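Home Local Business Schools Weather Classifieds Contact

Robot fault at Tillman computer plant puts 522 desktops on hold

Stesutach has stopped robotic assembly at its computer refurbishing plant in Tillman and is holding 522 desktop computers after one of its robot arms pushed memory modules into motherboards with more force than it was supposed to use.

Nobody was hurt. The company said the fault was found on a Saturday in July, near the end of the morning shift, when a technician doing final checks noticed a hairline crack in a board next to a memory slot. The computer had started normally and passed its memory test. A second machine from the same cell had a similar mark, and the shift lead shut the cell down at 11:40 a.m.

By that evening the plant had stopped all of its robot cells that install memory and processors. They were still off when this item was written. Hand assembly has continued on the other side of the building.

Stesutach takes in used office desktops, cleans and tests them, replaces parts and sells them on, mostly to school districts and small businesses. The Tillman plant opened its first robot cell last year. The cells were built by Mastent, which also supplies the software that controls how the arms move and how hard they push.

In each cell a computer is laid on its side on a bench with the side panel off. Replacement parts are set out in a holder beside it, and the arm works down into the case from above.
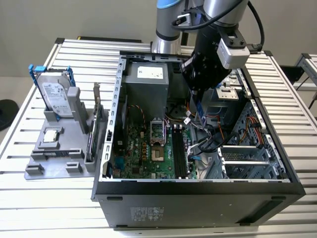 Seating memory is one of the few steps in the job that calls for real force. A module has to be lined up with its slot and then pressed until it is all the way in. If the push is too light, the computer may not start. If it is too hard, or comes down at an angle, the board can bend and the solder joints or thin copper lines in it can break.

The arms are set to stop pushing at 120 newtons during this step. A log pulled from the cell after the shutdown showed pushes of up to 200 newtons, which is the upper limit programmed for the arm for any task. The arm never went past that second limit, and no alarm sounded.

According to a summary Stesutach gave to employees and later provided to this newspaper, the trouble began with a software update installed on the Thursday night shift. The update changed the way the controller stores settings for each tool. After a fingertip is replaced, the controller is supposed to reload the force setting for the step it is working on. In the affected cell it loaded the general limit.

Fingertips on the grippers are replaced when they wear down. One was changed on Friday afternoon, and the summary puts the start of the problem there. Every memory module the cell installed between that change and the shutdown the next day was allowed the higher force, although most of them went in well below it. The log shows that the arm generally felt the slot take the module and backed off as usual. It was when a module met extra resistance, such as dust in a slot or a latch that had not opened fully, that the arm kept pushing.

The screen at the operator station gave no sign of any of this. It displays the name of the step and a green bar while the step is running, and the name was correct. The number behind it was wrong, and operators have to open a service menu to see it.

Mastent said in a written statement that it had reproduced the fault in its own shop and had told other customers with the same controller to check their settings by hand after any tool change. It did not say how many customers that is. The company said a corrected version was being tested and would not be sent out until Stesutach had tried it in Tillman.

"The upper limit worked as designed, but it was never meant to protect a circuit board," the statement said. "The setting that was meant to do that was not in effect." 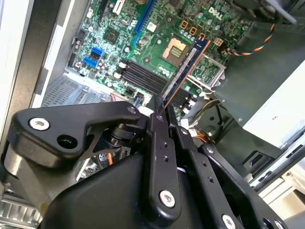
A gripper holds a memory module over the motherboard of an open desktop computer.

Stesutach included every computer that had been through any of the robot cells since the update, even though the fault has been confirmed in only one of them. That is how it arrived at 522. The machines were still in the building, most of them on pallets waiting for pickup, and none had gone to a customer.

Each one is being opened again. Technicians take out the memory, look at the board on both sides of the slots under magnification, put the memory back by hand and run a longer test than the usual one. The longer test warms the computer up and lets it cool several times, which can bring out a crack that does not show when the board is at one temperature.

So far 512 have been cleared. The other ten have been set aside. Four of those have visible cracks, and the rest failed the longer test at least once. Stesutach said it would scrap the boards from all ten and would not try to repair them.

The cleared machines are staying put as well. The company wants a second look at a sample of them before it ships anything, and it has told buyers to expect delays. One order that was due at a school district before classes resume will be filled partly from stock built before the update.

Safety inside the cells has also come up. The arms run behind clear panels with a door that cuts power to the motors when it is opened. Both Stesutach and Mastent said the door switches were not affected by the update and have been checked in every cell. Employees had asked about it at a meeting the Monday after the shutdown, according to two people who were there, and one question was whether the higher force could have been in effect during setup, when a technician may stand with the door open and move the arm at slow speed using a handheld control.

Stesutach's answer, given in writing the next day, was that setup mode has a separate and much lower limit that is stored in a different place. The plant tested it on all cells with a force gauge and found it correct. The results were posted in the break room. Until further notice, technicians are not to use setup mode alone, and a second person has to be at the stop button.

The plant has also changed its own routine. After any tool change, an operator must now run the arm against a gauge block and write the reading on a sheet that stays with the cell. A reading over 120 means the cell stays off and a supervisor is called. The check takes a few minutes. It had been part of the original procedure when the first cell was installed and was dropped in the spring, after months of readings that never varied.

Software updates will no longer go in on the night shift. The company said they will be installed in one cell at a time, with a full day of production and inspection before the next cell is done.
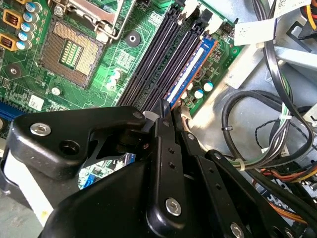

The board damage was hard to catch partly because of where it sits. The cracks found so far are close to the ends of the slots, where the latches are, and two of them can be seen only from the back of the board. A finished desktop has its board screwed down inside the case, so the back is hidden during a normal inspection. The technician who found the first crack had the board out for another reason, a loose audio connector.

Vevico, which runs the testing benches at the plant under contract, has been asked to add a step that would look for this kind of damage. The firm said it was trying two methods. One is the warm-and-cool test already in use on the held machines, which works but ties up a bench for most of an hour. The other reads the force log for each computer and flags any push above the setting, so that only those machines need to be opened up. The log was being saved before the fault, but it was kept on the controller and was not linked to the serial number of the computer.

Work hours have changed for some employees. Operators from the robot cells have been moved to inspection and hand assembly at the same pay, Stesutach said, and the evening shift has been extended by an hour to get through the held machines. No layoffs are planned. Hand assembly can cover more than half of the plant's normal output, by the company's estimate.

It has not given a date for restarting the cells. The first to come back will be the one where the fault was found, running the corrected software on scrap computers for at least three shifts. If the force readings hold through two fingertip changes, the cell will go back to regular work with every board inspected on both sides, and the others will follow.

Stesutach and Mastent declined to discuss who will pay for the scrapped boards and the extra labor.

More in Business
Tillman hardware store to close its lumber yard
Stesutach adds second loading dock at Tillman plant
School districts compare prices on used computers
Vevico seeks bench technicians for evening shift
Road work to narrow access to industrial park

Home Local Business Schools Weather Classifieds Contact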